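Replacing the Memory in an Old Desktop Tower

Most office towers of a certain age can be brought back to decent working speed with more memory. The job takes less than half an hour the first time and much less after that. You need a Phillips screwdriver (many cases open without one), a clear table, a soft brush or a can of air, and the new modules.

Before you buy anything

Find out what the board takes. Look up the model number on the maker's support page and read the memory section of the manual. You want three facts: the type of memory, the largest module each slot accepts, and the total the board will recognize. A board with four slots does not always take four of the largest modules.

Laptop modules are shorter and will not fit a desktop slot. Server memory looks nearly the same as desktop memory and often costs less secondhand, but many desktop boards refuse to start with it. Check the listing twice.

Buy a matched pair if you can. We have used Veketti modules in most of our rebuilds and a few secondhand Raptis ones, and both have been fine. Mixing brands usually works, though the whole set will run at the speed of the slowest module.

Opening the case

Shut the computer down from the menu. Do not use sleep. Turn off the switch on the power supply if it has one, pull the power cord, then unplug everything else. Hold the power button in for a few seconds to drain what is left in the supply.

Lay the tower on its side with the removable panel facing up. Depending on the case, the panel is held by thumbscrews, a latch, or a sliding lever. Slide it back and lift it off. Put the screws in a cup.

Touch bare metal on the chassis before you reach for anything else, and do it again whenever you have walked away and come back. A wrist strap is better if you own one. Stay off carpet.

Making room

In a small case the memory slots are often crowded by cables and drives. Take a photo with your phone before you unplug anything. It will save you from guessing later which port the drive cable came out of.

Drives in plastic brackets generally come out by squeezing the tabs or lifting a latch. Unplug the data cable and the power cable first, pulling on the plugs and never on the wires. Some data plugs have a small metal clip that has to be pressed down. Set the drive where it will not get knocked off the table.

Brush out the dust while you are in there. If you use canned air, hold the fan blades still with a finger.

Leave the processor alone unless you are replacing it as well. On boards where the contact pins are in the socket, those pins bend very easily and are close to impossible to straighten. If the processor has to come out, keep tools, sleeves and loose cables away from the open socket, and put the plastic cover on if you still have it.

Taking out the old memory

Press down the clip at the end of the slot. Some slots have a clip at both ends, some at only one. The module will pop up a little. Hold it by the top corners and pull straight out, without rocking it toward the board.
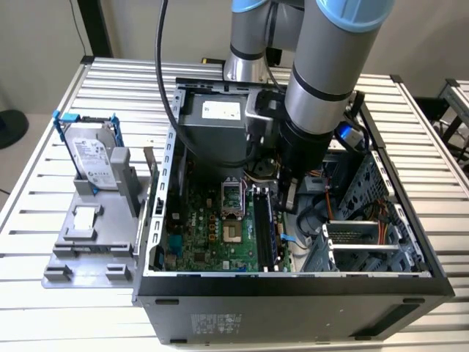
Keep the old modules in an antistatic bag, or in the packaging the new ones came in. If the computer won't start later, you will want them for testing.

Putting in the new memory

Open the clips. Line up the notch in the module with the ridge in the slot. It only fits one way, and if the two don't meet, turn the module around. If they still don't meet, you have the wrong type.

Set the module in the slot and press on both top corners with your thumbs until the clips close. It takes more force than most people expect — a half-seated module is the usual cause of a computer that won't start. With 2 modules and four slots, use the pair of slots the manual names. They are often the same color.

Put the drive back, reconnect the cables, and compare with your photo.

First start

Plug in the power, monitor and keyboard and start the computer before you close the case. The first start may be slow while the board checks the new memory. Go into the setup screen and confirm the total.

If you get beeps or a black screen, shut down, pull the cord, and reseat both modules. Then try one at a time in the first slot. Once the total is right, shut down again, unplug the cord, and slide the panel back on.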